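The **Hotmont Teacher Residency** is a teacher training program based in the town of Hotmont. It places trainee teachers in a school for a full year under an experienced classroom teacher, and leads to a provincial teaching certificate. It is offered in the elementary and secondary streams.

## History

The program was set up by Esmaeil Babaei, a former high school science teacher, after several schools in the district had trouble filling jobs in math and shop. The first group had 11 residents, all placed in Hotmont. A second site opened in Cestley the following January.

In its early years the program was known as the Lanix Scheme, after the building where evening classes were held. Older staff still use the name.

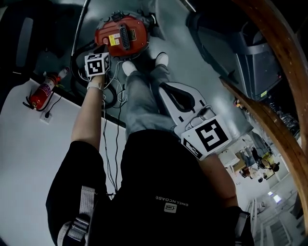
## Structure

Residents spend four days a week at their host school and the fifth in coursework. They begin by observing and marking, then take over one class at a time. By the last term a resident is expected to carry most of a regular timetable - usually 15 lessons a week - with the host teacher in the room for some of them.

Each resident receives a grant of $4,000 toward living costs, paid in 5 instalments. Host teachers get release time but no extra pay, a point the local teachers' association has raised more than once. 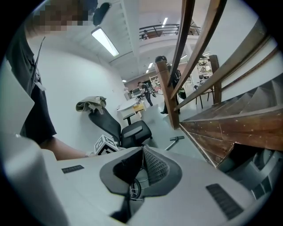
Coursework covers lesson planning, assessment, classroom management and special education. The Hosseinzadeh reading list, named for the instructor who put it together, is used at both sites and is revised each summer.

## Changes in 2020

In a notice dated April 19, 2020, the program moved its coursework online and allowed residents to finish their placements by remote teaching. Final classroom observations were replaced by a written portfolio and an interview.

## See also

- Practicum
- Alternative teacher certification
- Mentor teacher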